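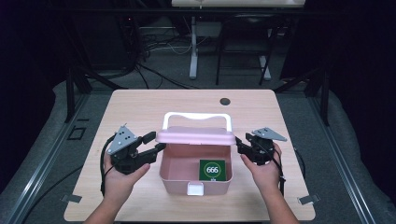

Page last modified: February 13, 2023

Figure 2. Pink box with a carrying handle, lid open, and a numbered card inside.

3.2 Listening tasks and scoring

Pupils at the two schools, Kustow and Ramum, took the same listening task in October. In each session a teacher read a short set of spoken directions once, at normal speed, and the pupil repeated them to a partner who had not heard them. The partner then carried them out. We scored the retelling and the partner's result separately.

Of the 379 pupils enrolled in the study, 174 were at Kustow. Scores on the retelling were higher for pupils who had taken part in weekly paired talk during the year before (see Table 4). The gap was smaller for the partner's result, and at Ramum it was close to zero. One likely cause is that partners at Ramum were allowed to ask one question before starting, a change the school made without telling us until the second week.

Recordings were scored by two raters using the Softić scale. They disagreed on 102 retellings, mostly over whether a direction given out of order should count as correct. We followed the stricter reading. Using the looser one raises the mean at both schools but does not change which group scored higher. Results for pupils who were absent for the retest are given in the appendix.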